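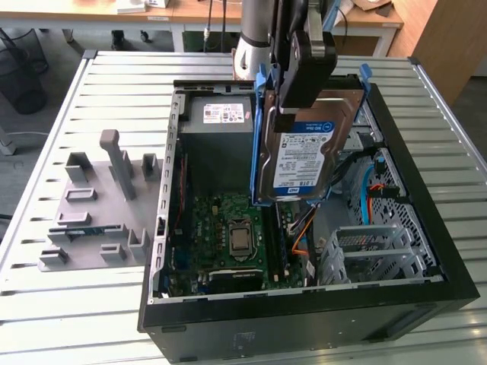
Who can take part in the Drallura walking-to-school project?

Any parent or guardian who lives with at least one child between the ages of seven and 13, and who makes the daily decisions about where that child may go alone. Grandparents and foster parents are welcome too, if the child lives with them.

We are looking for 40 families for a study about the first trips that children make without an adult. It may be the walk to school, but it may also be the way to a friend's house, to the library or to the corner store. We want to learn how families talk about such a trip before it happens, which rules they make, and how the rules change after some weeks. We do not test the children, and we do not give grades to the parents. There is no correct age in this study.

What we ask from you

The study takes place in August and has three parts. First comes a telephone talk with one parent, which lasts roughly half an hour. After this you keep a short diary for 13 days. In the diary you write down each trip your child made alone, or wanted to make alone, and what you decided. Two or three sentences for a day are enough. If nothing happened, please write "nothing today" and leave the rest of the page blank.

At the end we meet by video with the parent and, if the child agrees, with the child also. The child can draw a map of the neighborhood and tell us about it. A child who does not want to talk can stay away from this meeting, and the family receives the full payment in any case.
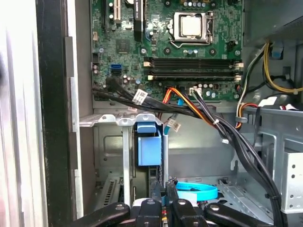 The diary can be filled in on paper or online. Please tell us your choice when you apply, so that we can mail the paper booklet in time. Families who have two or more children in the age group should choose one child for the diary, but you may mention the brothers and sisters as much as you like.

Payment

Each family receives $100 after the final meeting. If you have to stop earlier, we pay for the parts you have finished. The money comes as a check or as a gift card from the Fistik bookstore — you decide which one.

Privacy

Your names will not appear in our report. We change the names of streets and schools, and the recordings are erased when the report is finished. Children's maps are returned to the family if you ask for them.

How to apply

Write to Parveen Sivakumar at the Drallura family office before Aug 9, 2020. Please include the age of your child, your ZIP code, a telephone number, and the hours when it is good to call you. It is not necessary to write about your opinions on the subject. We will ask about them later!

We would be especially glad to hear from families who live outside of a big city, and from parents who work in the evening or at night. We had few of them in our earlier study. The talks can be held in English or in Spanish — Alfie Clegg arranges the interpreter for other languages, but he needs a little more time for this, so please mention it in your first message.

Everybody who applies will get an answer, also when the places are already full.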